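3. Collecting the Basket Demonstrations
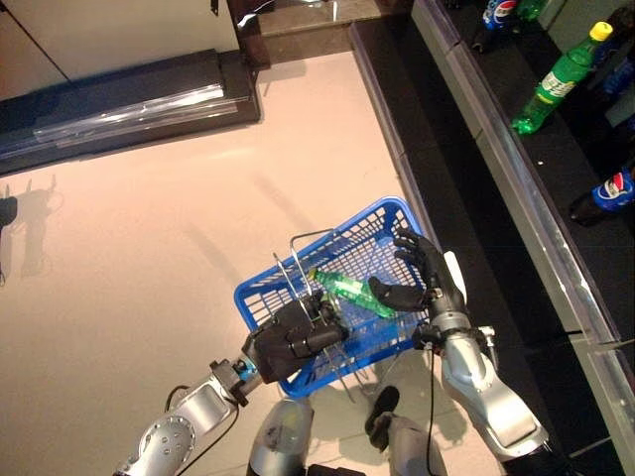 When we started on the shelf-to-basket task I figured the hard part would be the bottles. They're round, they roll, and a hand that closes a little too early just knocks them farther back. So we spent most of June fussing over bottle grasps and gave almost no thought to the basket, and the basket got its revenge. Nearly everything in this section is about what we learned collecting demonstrations for a task where one hand has to hang on to something light and floppy while the other hand does the interesting part.

A quick reminder of the setup from Section 2. The robot has two arms with multi-fingered hands, and the operator drives both at once through the Skaltuleck interface, looking through the head camera and nothing else. We decided early on that operators shouldn't be able to peek at the real workspace. If a person can lean over and check where the thumb is, they'll do it (I certainly would), and then the demonstration contains decisions that no policy could ever make from the images it gets. Anselmo Camargo tested this by running a handful of early episodes both ways, and the peeking ones were faster and smoother and pretty much useless for training.

3.1 What counts as one episode

An episode begins with the basket already held and at least one bottle on the shelf, and it ends when the operator has put the requested bottle in the basket and both hands have stopped moving. We ask for one bottle per episode. There can be other bottles in the basket from earlier episodes, though, and we like it when there are, because a store basket in real life is rarely empty and the policy has to learn not to be spooked by what's already in there.

Figure 1. Head-camera view during collection. The left hand is closed around the wire handles and one rim of the blue basket, and the right hand is open against the other side. One green bottle lies in the basket; more drinks are on the black shelf at right.

We kept 131 episodes for the first release of the dataset. That's small, and I'll happily admit we'd wanted more by this point, but I'd take these over the much bigger pile we recorded in the spring with a fixed camera and a box on a table. Each episode stores the head-camera stream, the joint positions for both arms, the commanded hand poses and a short text instruction. We also store the operator's own note, typed right after the episode. Those notes started as a bit of housekeeping and ended up being one of the most useful things we have. "Lost the handle, regrabbed" tells you more than any plot of finger currents!

3.2 The holding hand

I want to spend a while on this because we got it wrong for so long. In our first instructions to operators we wrote that the holding hand should "keep the basket still." Reasonable enough. What people did with that was lock the arm in place and forget it existed, and then reach all the way across with the other arm, which put the elbow in bad positions and made the wrist cover up the bottle right when the camera most needed to see it.

Aparecida Bastos was the first of our operators to ignore the instruction. She'd bring the basket toward the bottle as the other hand was coming back, so the two met somewhere in the middle, the way you'd do it in a grocery store without thinking. Her episodes were shorter and the bottle stayed in view for more of the time. We rewrote the instructions around what she was doing and threw out everything collected before that. (Painful. I argued against it for a week and lost.)

The grip itself is the other half of the story. The handles on a wire-handled basket swing, they fold over the opening, and they like to end up exactly where the bottle needs to go. We tried three ways of holding:

Handles only. Easy to get, but the basket hangs and tips, and any nudge from a bottle sets it swinging.

Rim only. Nice and stiff, except the handles are then free to flop wherever they want.

Handles and rim together, with the fingers closed over both. It takes longer to set up, and after that it's the calmest of the three by a wide margin.

We settled on the third one for every episode in the release. Someone will ask whether that makes the dataset too narrow, and sure, it does make it narrower. With a set this size I'd much prefer that the policy see one good way of holding many times than three ways a few times each. The Cladthorpe extension described in Section 6 goes back to mixed grips.

3.3 The free hand isn't always free

We had labels for the two hands, "hold" and "reach," and for a while the labeling guide assumed that a hand was one or the other for the whole episode. Then we started looking closely at the segments where the reaching hand was near the basket and couldn't agree on anything. Was it steadying the basket? Letting go of a bottle? Getting ready to pick one back up? From a single image you often can't tell, and Anselmo and I labeled the same segments differently often enough that I stopped trusting either of us.

So now there's a third label, "support," for any stretch where the non-holding hand is touching the basket, whatever the operator had in mind. It's a dumb label, on purpose. It describes contact and leaves intention alone. Our agreement went up right away, and the policy trained with it stopped doing an annoying thing where it would hover an inch from the basket, unable to commit.

3.4 Shelf layout and distractors

Before each session we lay out the drinks by hand. We don't use a grid and we don't measure. The operator's partner puts bottles on the shelf in whatever arrangement they like, with two rules: at least one has to be lying down, and the requested one has to be reachable without another bottle being moved first. We dropped a third rule about keeping labels turned to the camera once we noticed it was making the whole dataset look like an ad.

Bottles lying on their sides are harder in a way I hadn't expected. The hand can come in over the body or toward the cap, and operators have strong personal habits about which. Left alone, each person picks their favorite and sticks with it forever. We let them. When we forced people to alternate, the less familiar approach came with a lot of tiny hesitations, and the policy faithfully learned the hesitations. It's much better to get variety by bringing in more people, and we had 7 operators by the end.

Color turned out to matter more than shape. We use several green bottles and several blue ones, and an instruction like "get the green one" is ambiguous whenever there's a green bottle in the basket already. Our early policies would sometimes reach into the basket for it, which I found charming and my co-authors did not. We fixed this by rewording the instructions ("get the green one from the shelf") and by making sure plenty of episodes begin with a bottle in the basket of the same color as the target.

3.5 Throwing things away

I'll be blunt about filtering, since papers tend to skip over it. We discarded episodes when the head camera dropped frames, when the operator's note said they'd lost track of what they were asked for, or when a person stepped in to help. We did not discard episodes just because they had a mistake in them. If a bottle slipped and the operator went back and recovered, we kept it. Of the 131 in the release, 98 go straight through without a slip or a regrasp, and the rest have at least one recovery somewhere in the middle. Those are flagged in the metadata so you can leave them out, but I'd try training with them first. In our hands the policies that had seen recoveries were the ones worth watching.

The clutter in the background stayed, too. The Fasberg group, who kindly shared their collection scripts with us, hang a plain cloth behind everything, and their images are lovely and clean. We went the other way and left the room as it was, shadows and cables and all, and asked only that walkways be clear. Their approach gives faster training and ours seems to survive moving to a different room a bit better, though we've only tried 2 rooms so far and I wouldn't lean on that comparison very hard.

3.6 How long it takes

Slower than you'd hope. A session is a morning, and by noon the operators' hands are tired and the grasps get sloppy in a way you can see in the data. We tried afternoon sessions, and the notes got shorter and grumpier and the regrasps piled up, so we quit doing that. Setup eats a lot of the morning as well, mostly getting the holding hand to close over the handles and the rim together. The Medeiros glove, which we borrowed for the final sessions, made that step easier on the fingers, and Section 4 compares the episodes recorded with and without it.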